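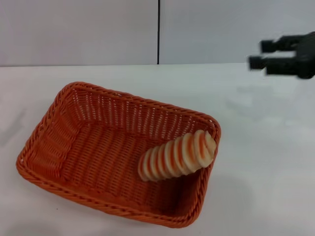 The orange basket, waiting on the white table.

I have been meaning to write about the rye loaf since February, when I first killed my starter, and I kept putting it off because I wanted a success to tell you about. Well, it's June 2020 and I finally have one (with a crust and everything!), so pour yourself something and settle in.

Some of you will remember that I bought a secondhand bread book at the market in Furkdale, mostly for the cover, and then let it sit on the shelf next to the cereal for longer than I care to admit. It's a lovely old thing, all farmhouse loaves and buns and very few pictures, and whoever had it before me wrote "more salt" in pencil on nearly every page. I agree with them, by the way. The recipe I kept going back to is on page 56, a dark rye with caraway and a spoonful of molasses, and it asks for a starter that has been fed for 8 days. Eight! I'm the kind of person who opens the oven door to check on cookies after two minutes.

My first starter went gray and smelled like nail polish. The second one did fine until I moved it to the top of the fridge, which I'd read was a nice warm spot, and ours must be a very warm spot indeed. For the third I just left the jar on the counter by the toaster, gave it a spoon of rye flour and a splash of water every morning while the coffee brewed, and tried not to fuss over it. By the end of the week it was bubbling up past the rubber band and smelled like apples, and I was so pleased I called my sister to tell her. She was polite about it.

The flour I used is the Brullateo stone-ground, the coarse one in the brown bag. You could use a finer rye and you'd get a softer loaf, but I like something I can really chew on. Rye dough doesn't behave like white bread dough at all, so please don't stand there kneading it and waiting for it to turn smooth. It stays sticky, more like thick cake batter than anything, and you want wet hands and a wet spoon. I scraped mine straight into a greased loaf pan, patted the top flat and left it alone until I saw little holes on the surface.

Then comes the hard part, and the book is very firm about this: you bake it, you wrap it in a dish towel, and you leave it until the next day. I lasted until bedtime. The end slice was a bit gummy, I'll admit, but with cold butter and a few slices of radish I was perfectly happy standing at the counter in my slippers. By breakfast the rest had firmed up nicely and the caraway had come forward.

Next I want to try the honey and oat loaf a few pages on, and there's a plum cake near the back that has my name on it once the plums come in.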